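Can a Robot Clean Up Your Room Yet?

Short answer: no. Longer answer: keep reading, and maybe pick up your socks.

Robots are great at jobs that never change. A machine in a car factory can do the same move 3,631 times and never get bored. Your room is harder. Things roll, squish and hide under other things. To a robot, every mess is a brand-new puzzle.

So robots practice on small messes first, with a table, a bowl, a cup and a toy carrot.
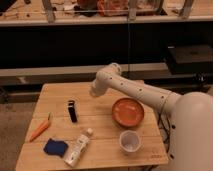 Vilho Leinonen thinks we expect too much. A two-year-old drops things all day long, he points out, and people clap when she gets one block into the box. Why not give a robot the same 2 years?

Fair enough. Think about what your hand knows. It squeezes a sponge one way and an egg another way, and you don't even have to ask it. A robot has to work out where the thing is, how to grab it and how hard to hold on. Then it has to let go in the right spot — a step your little brother is still working on. 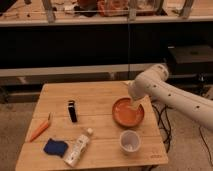
The arm reaches down into the orange bowl.

Shops would like some help too. Picture a store shelf with 30 kinds of soap, all in slippery bottles. A person can straighten it while humming. A robot may need a good long think about bottle number one.
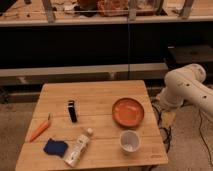

A carrot, a cloth, a bottle and a cup: easy for you, homework for a robot.

Will robots do chores someday? Some already vacuum floors, as long as you move the chair legs, the cords and the cat. Folding shirts is coming along slowly. Making your bed is still your problem.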